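The wallpaper question

Seren Gwynne
Saturday essay, Aug 10, 2024

I have spent a good part of the summer reading papers about robots that tidy up, and I would like to put in a word for wallpaper.

The usual paper goes like this. Two arms are bolted to a bench. The bench is white, or it's that hopeful shade of grey that laboratories buy by the sheet. A wooden block is put into a bowl. The block is put into the bowl again, many times, and at the end there is a table with a number in bold, and the number in bold belongs to the authors. Then somebody tries the same thing in a room with a curtain in it and the arms behave as if they'd been hit on the head.

Everyone in the field knows this. The polite name for it is distribution shift, and the sentence about it goes in the limitations section, just before the thanks.

So I was pleased when Dwynwen Maddocks sent me the draft of her group's report on Zorside, which is their name for a set of training cells and also, I gather, for the bus stop opposite. The method can be explained to a child. You dress the cell up like somebody's house, and not a tasteful house either. You record people steering the arms through a chore. Then you strip the walls, put up something different, change the flooring and the ornaments, and do the chore again. They recorded 3000 runs across 27 rooms, and when the trained arms were let loose on a room they hadn't met, they managed the job far more often than arms that had been given just as many runs in one plain cell.

Room 10 is my favourite. It has roses, vases, a marble-effect floor and a pot of artificial flowers that my grandmother would have dusted weekly. The chore is sorting rolled plastic bags by colour, with a striped cloth lying about to get in the way.
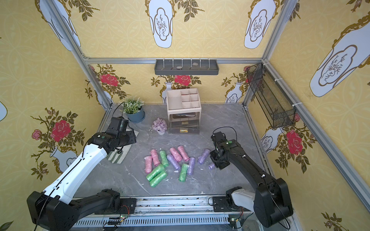 What the numbers say, and what they don't

The objection I keep hearing is that this is cheating. Price, the commonest benchmark in this corner of the subject, tests on a plain table, and on Price the Zorside arms come out slightly worse than the competition. Slightly worse! You would think they had been caught selling the furniture. One reader of the draft wrote that the decoration "introduces uncontrolled visual factors", and I have been turning that phrase over ever since. My whole kitchen is an uncontrolled visual factor. So is my brother.

I don't think the objection is stupid, mind. If you change the walls, the floor and the flowerpot all at once, and the arms improve, you can't say which of them did it. The group did try to pull this apart for walls and floors, and walls mattered more, at least for the fixed cameras. For the cameras down at the wrist the floor counted for more, as you might guess from where they spend their day. Nobody tested the flowerpots separately. I would have liked that, and I suspect I'm alone.

There is a better objection, which the draft gets to on its second-last page and should have got to sooner. A room with new wallpaper is still the same room underneath. The metal beams are where they were. The arms are on their rail. The light comes from above, bright and even, as it never does in a house in December. An arm could learn to see past every pattern in the shop and still come unstuck the first time it met a lamp. The rival approach, Urkumberg, goes at this from the other end and draws its rooms on a computer, where lamps are free. But drawn plastic bags are terrible. They sit there like boiled sweets. Real ones crumple and shine and go see-through in places, and any arm brought up on the drawn sort is in for a shock.

This is why I come down, with some grumbling, on the side of the paste and the brush. Look at what a wrist camera has to put up with, this close to the work: shiny bags on a shiny floor, with the gripper's own fingers in the way, and a glove with green stripes that has plainly seen some life.

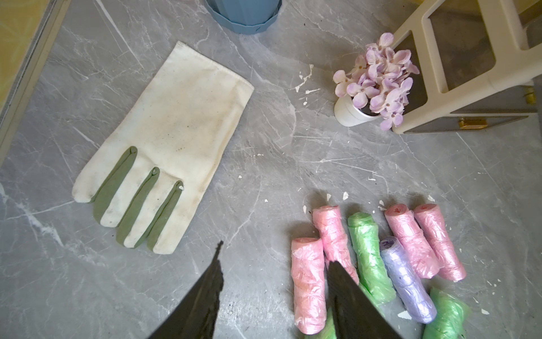

Page 27

I like that glove a good deal. It has grime on the palm and its fingertips are grey. Most of the gloves I come across in this literature are fresh from the packet, as are the mugs, the sponges and the socks, and I have started to think of them as actors. A grubby glove is a different object from a clean one as far as a camera is concerned. The smudges make edges where there aren't any. If the arms are ever to be of use in a house they'll have to cope with things in the state that people leave them in, and the cheapest way to arrange that is to put dirty things in the cell and stop wiping the floor.

The floor, I'm happy to report, has bits on it. White flecks, all over. The draft has a line on what it calls residual clutter, and says it was left in place between runs. I know of labs where that would mean a stiff email.

My real complaint is with how the result will be used. Bakby, the firm paying for the next stage, has asked for a shorter version with a single headline figure, and Maddocks tells me she's resisting. I hope she goes on doing so. The average over all the rooms is a respectable number and a dull one. What's worth having is the spread: which rooms went badly, and how. There was one with a dark tartan where the arms did so poorly that the first draft left it out, and the second put it back in a footnote. I'd give it a page. I would learn more from a page on the tartan than from another bold number in another table, and so would anyone planning to sell one of these things in Scotland.

I asked her what she'd do differently with the money. She said more lamps, fewer roses, and a carpet. They have never done a carpet. The bags apparently slide about very nicely on a hard floor and she'd like to know what happens when they don't. I have offered her the one from my back bedroom, which is brown and orange and has been waiting years for a purpose. She has asked for the measurements.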